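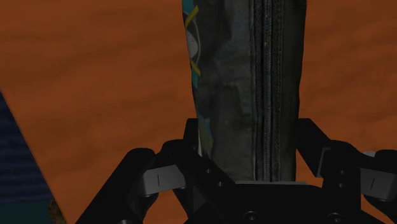 ASOCIACIÓN CULTURAL ZEKIK
ACTA DE LA REUNIÓN ORDINARIA DE LA JUNTA DIRECTIVA

Fecha: 28 de julio de 2022
Lugar: sala de lectura de la sede social
Hora de inicio: 18:30
Preside: Mekdes Admasu
Asistencia: cinco de los siete miembros de la Junta. Excusan su ausencia las vocalías de Archivo y de Juventud.

Comprobada la existencia de quórum, la Presidencia declara abierta la sesión y se pasa a tratar los asuntos del orden del día.

1. Aprobación del acta anterior
Se da lectura al acta de la reunión celebrada en abril. La vocalía de Actividades solicita que en el punto cuarto conste «préstamo» en lugar de «cesión» al referirse a los atriles. Admitida la corrección, el acta queda aprobada por unanimidad.

2. Informe de la biblioteca
La Secretaría da cuenta del inventario del fondo, que asciende a 924 volúmenes. De ellos, 653 se encuentran catalogados y disponibles para préstamo; los restantes siguen pendientes de ficha o de encuadernación. Se señala que 47 ejemplares prestados han superado el plazo de devolución, algunos de ellos en más de un año. La Junta acuerda enviar un segundo aviso por carta y suspender el préstamo a quienes no respondan antes del cierre del trimestre. La propuesta de imponer una sanción económica se somete a votación y se rechaza por cuatro votos en contra y uno a favor.

3. Legado Ziółkowski
Se informa de la recepción de la última entrega del legado Ziółkowski, formada por partituras y correspondencia en polaco y en alemán. La Secretaría advierte que parte de las cartas carece de fecha y que el orden original de los legajos no se ha conservado. Se acuerda mantener el conjunto como fondo independiente y no autorizar su consulta hasta que exista una relación sumaria. La grafía del apellido —que figura de tres maneras distintas en nuestros ficheros— se unificará conforme a la que emplea la familia.

4. Encuadernación
Se examinan los presupuestos presentados por los talleres Ninach y Alluvico. El primero asciende a 700 euros e incluye la recogida de los volúmenes; el segundo es inferior, pero excluye el transporte y no fija plazo de entrega. Tras deliberación, se aprueba por unanimidad encargar el trabajo a Ninach, con la condición de que los lomos conserven las signaturas actuales.

5. Horario de la sala de lectura
La Presidencia propone abrir la sala una tarde más por semana a partir del otoño. La vocalía de Actividades hace constar que esa apertura coincidiría con los ensayos del coro, que utiliza el mismo acceso. No se alcanza acuerdo y el punto queda aplazado. Se encarga a la Secretaría recabar el parecer de la dirección del coro.

6. Ruegos y preguntas
Se ruega que la llave del armario de partituras se devuelva a conserjería al término de cada ensayo.
Se pregunta por el estado de la persiana del fondo. La Secretaría responde que el aviso está cursado desde abril y que se reiterará por escrito.

Sin más asuntos que tratar, se levanta la sesión a las 20:10, de lo que como Secretaría doy fe, con el visto bueno de la Presidencia.

V.º B.º La Presidenta: Mekdes Admasu
La Secretaría de la Junta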